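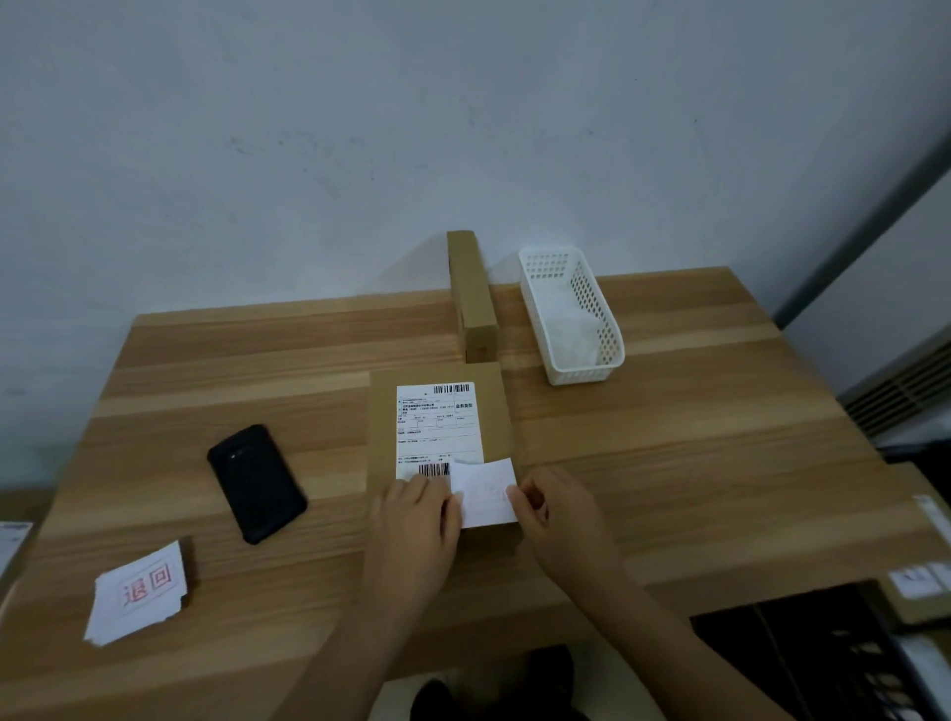
1/ Clirnine build thread, month two! For anyone new: Clirnine is my small desk arm, built from hobby servos and printed parts, and its one job in life is going to be sticking a return slip on a parcel. That's the whole brief. I love it already.

2/ Been going over how hands do it before I touch any more code. One hand pins the box, the other brings the slip in by its end. I'd planned one arm and had never given a thought to the pinning part. So Clirnine is getting a fence along the back of the desk and a sprung foot to press on the cardboard.

3/ The fence is a bit of aluminium angle from the offcuts bin at Moya (our shared workshop, best offcuts bin in the county). Drilled it this morning. One hole is wonky. It's staying.

4/ Slips are the fun bit. They're small, they're white, they've got a red square stamp saying 退回, "returned", and the edges curl. A suction cup HATES a curly edge. I tried a stack of 66 home-made ones and the cup kept coming up with two at a time, or a nice mouthful of air.

5/ Fix for now: bigger, softer cup, and the arm drags the slip sideways a touch before it lifts. Friction peels it off the one underneath. Got 19 clean single picks in a row with that, did a little dance, then it dropped the next one down the back of the desk.

6/ Arm side is happy. Killeren servos in the shoulder and elbow, cheap ones in the wrist where it matters less (I say that now). There's still some sag at full stretch, you can hear the elbow grumbling about it.

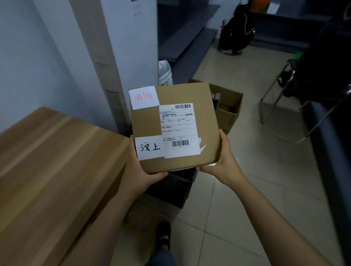
Clirnine: the seeing bit

7/ Right, onto vision, and look at how much is going on across the top of one little box. Shipping label with two barcodes, return sticker up in the corner with the label overlapping it, and 汶上 in big marker pen on another one. I've been training on blank boxes like a fool.

8/ Vudham is the little program I'm writing to find a good spot for the slip. First version looked for "a flat pale patch". On a real parcel, that's the shipping label. Every time. It was so pleased with itself.

9/ Version two finds barcodes first and draws a keep-out zone round each one. Much better! It does now sulk if the label takes up most of the top, and says there's no room anywhere. Which, fair.

10/ Torn corners are next. A ragged bit of label with tape at the edge looks like a lovely fresh slip to Vudham, so it thinks the job's already done and waves the parcel through. I've got 647 practice photos to mark up by hand. Kettle on.

11/ Someone asked if it'll be faster than a person. Not a chance. Best full cycle so far is 6 slips in the time it takes me to drink a tea, and I'm a slow drinker. I just want to watch it do one properly, start to finish, with me sitting on my hands.

12/ Jobs for the week: longer spring for the foot, shim under the shoulder, mark up photos, find the slip that went down the back of the desk. If you've got a trick for picking up curly paper one sheet at a time, please tell me, I'll try anything that fits on a servo arm.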